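The Great Bathroom Cabinet Clear-Out

April 10, 2020

So I finally did the bathroom cabinet. I've been saying I would since last July, when the bottom shelf gave way and I just shoved everything onto the middle one and shut the door fast.

I put an old towel down in the hall and took every single thing out (50 of them, yes, I counted, I wanted to know how bad it was). Hotel shampoos, a dried-up nail polish, a comb with hardly any teeth, and three half-used tubes of hand cream from Garton that all smell like my old office. Lærke called right in the middle of it and I had to talk to her with a shower cap in each hand.

What went in the trash

Anything with a crusty lid, plus the cough syrup. I don't even want to tell you the date on the cough syrup!

What stayed

Bandages, the good tweezers, floss, and the toothpaste, of which we have a LOT. Yulan got me hooked on the Chinese ones when we were roommates in Sakbridge, and I still stock up whenever I'm near her favorite grocery store. The light blue one is next in line for the cup by the sink. It has 健白粒子 running down a deep blue stripe, with a little white tooth in front of the characters, and I love that tooth more than I should. 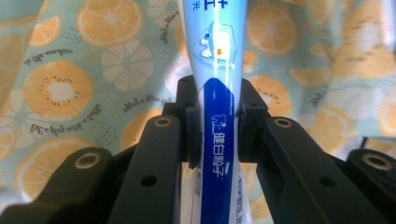
Putting it all back

Top shelf is medicine, middle is teeth and face, and the bottom one (fixed now, with two new pegs and some swearing) is for the hair dryer and spare soap. I gave the tubes their own jar so they stand up and don't slide behind the mouthwash. It used to hold pickles and I washed it twice, but I may wash it again.

Next up is the linen closet. Wish me luck, there's a fitted sheet in there I've been avoiding since we moved in.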